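Minutes of the Nastley Community Supper Club, July 2025, typed up by me from my notes and whatever I could read of my own handwriting.

There were 11 of us around the table, plus Nilton Arango chairing, and we got going a bit late because half of us were still hunting for chairs. I took notes because I sat closest to the pen. Last meeting's minutes were read and approved, with one correction: the Ponce evening was a potluck, and I had written "lottery." Sorry about that!

**Kitchen layout** 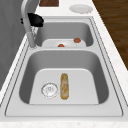
*4 min read*

We spent longer on the kitchen than on anything else, so I'll try to be fair to everybody. The plan for the new hall kitchen has a double sink, one small basin and one large, and most of us like it. The small side would be for rinsing vegetables and the big side for the soup pots, which right now get washed in the yard with a hose. I asked if the big pot from the Indbridge supper would fit and was told to go home and measure it. I will!

There was a side argument over the countertop color. White shows everything, said one camp. Good, said the other camp, then we'll wipe it. We voted and white won, and I was on the losing side, so please note that I took it well.

Nilton asked if we could keep the spending to what we agreed in January. The kitchen fund stands at $1,665 and the plumbing quote came in at $1,091, delivery not included. That leaves us some $400 to play with once delivery is paid, and we all had ideas for it (a second kettle, a decent bread knife, a rug for the entrance – the rug got laughed at, but I'd still like one). Agreed: accept the plumbing quote, and leave the rest alone until the bill is in.

**Fall suppers**

We're doing three this fall. The first is here in Nastley, the second goes to Indbridge, and the last one is with the Pernley people, who have a bigger room and much better heating. I offered to call Pernley and ask if we can get in early to set up. Last time we were given 20 minutes and the tables went out with no cloths on them.

Soup for the first supper will be squash. There was a push for chowder, and I was part of it, but we have too many folks who can't do dairy and it's a pain to run two pots side by side. Chowder goes on the list for Indbridge, with a bean soup next to it.

Bread came up, as it does every time. We ran short at the spring supper and had way too much at the one before. Nilton wants people to say on the sign-up sheet whether they're bringing rolls or loaves, and that seems easy enough. I'm redoing the sheet this week and will put in a column for it, plus one for allergies that is wide enough to write in. The old one was about as wide as my thumb.

**Pantry shelves**

The wall shelves are meant for dry goods and bottles that we use at every supper, and we went back and forth on how to split them up. My suggestion was heavy things low and light things high, and that carried without much fuss. Labels go on the front edge of the boards, in marker on tape, so we can change our minds later.

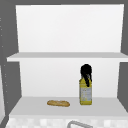

*Lower shelf: bread roll and yellow bottle. Upper shelf free.*

We also agreed that leftovers go home with whoever cooked, the same night, no exceptions. The January business with the forgotten rice was brought up again and I'd like it on record that it was not my rice.

**Music**

Short one. The Ponce trio can play the first supper if we feed them and let them park by the side door. Everyone was in favor. We need to borrow an extension cord, a long one, and I've got one in the garage that might do it if the mice haven't been at it.

**Dishes and cleanup**

We've been leaning on the same few people for washing up and they're tired of it. From now on each table washes its own plates, and the cooks do the pots. I think kids can dry! Some weren't so sure about kids and the good bowls, so for now they get the spoons.

**To do**

- Me: call Pernley, redo the sign-up sheet, measure the big pot, dig out the extension cord
- Nilton: accept the plumbing quote, tell the trio yes
- Everybody: bring back the serving spoons you took home in the spring – we're down to a ladle

Next meeting is at Nilton's place while the floor in the hall gets done. Bring a mug.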